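5.3 把持失敗と保護停止の分析

連続試行2741回のうち、保護停止に至ったのは11回であった。件数こそ少ないが、この11回のログは本研究で最も得るところの多いデータになった。成功試行をいくら並べても見えてこなかった計画器Tarskaの癖が、ここにはっきり現れていたからである。

停止は2種類に分かれた。第一は、箱の壁際にある棒材へ指先を差し込む際に、手首より先のケーブルが側壁に触れ、外力推定値がしきい値を超えたものである。Tarskaの干渉モデルはアームとグリッパの剛体形状しか持っておらず、ケーブルの膨らみは余裕距離に含めたつもりでいた。ところが手首の回転角が大きい姿勢では、たるみが想定より外側へ張り出す。同じ目標位置でも、手首を逆回りに到達させると停止は一度も再現しなかった。この対比がきれいに出たときは、著者らも思わず声を上げた。
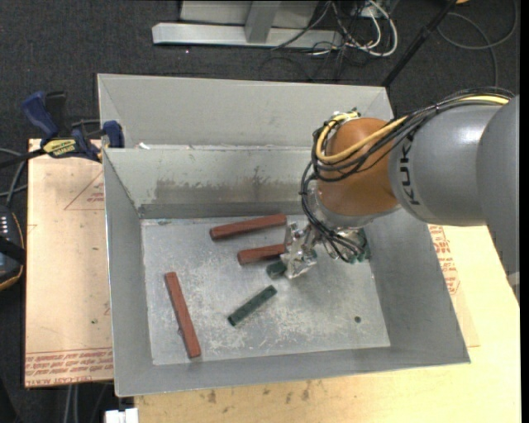
第二は、重なり合った部品を同時に挟んだ場合である。姿勢推定器Sornicoは上側の棒材を正しく検出していたが、指の陰に入る下側の部品は候補から落ちていた。閉じ動作の途中で下の部品が底面に突っ張り、鉛直方向の力が急に立ち上がる。図7に代表的な力波形を示す。接触から停止までの間に小さな山が2つ並ぶのが特徴で、前者は指先と上の部品、後者は下の部品と底面の接触に対応すると考えている。この二山の形は単独把持の記録には見当たらず、早期検知の手がかりとして非常に有望である。

図7　重なり把持における鉛直方向の力波形（保護停止の直前）

対策として2点を加えた。まず、ケーブルを太さの変わる円筒列で近似し、手首角に応じて膨らみを更新するようにした。次に、一つ目の山を検出した時点で閉じ速度を落とし、二つ目の兆候があれば指を開いて真上へ退避する。退避動作の生成にはAhujaらの手法をほぼそのまま用いた。変更後の再試験では第一の停止は発生していない。第二の停止は残っているものの、いずれも力のピークが低く、箱の位置ずれを伴わなかった。

なお、停止後の復帰は現在も手動であり、作業者は教示操作盤で低速モードに切り替えてからアームを引き上げる。この手順の自動化はClodanceとの統合後に扱う。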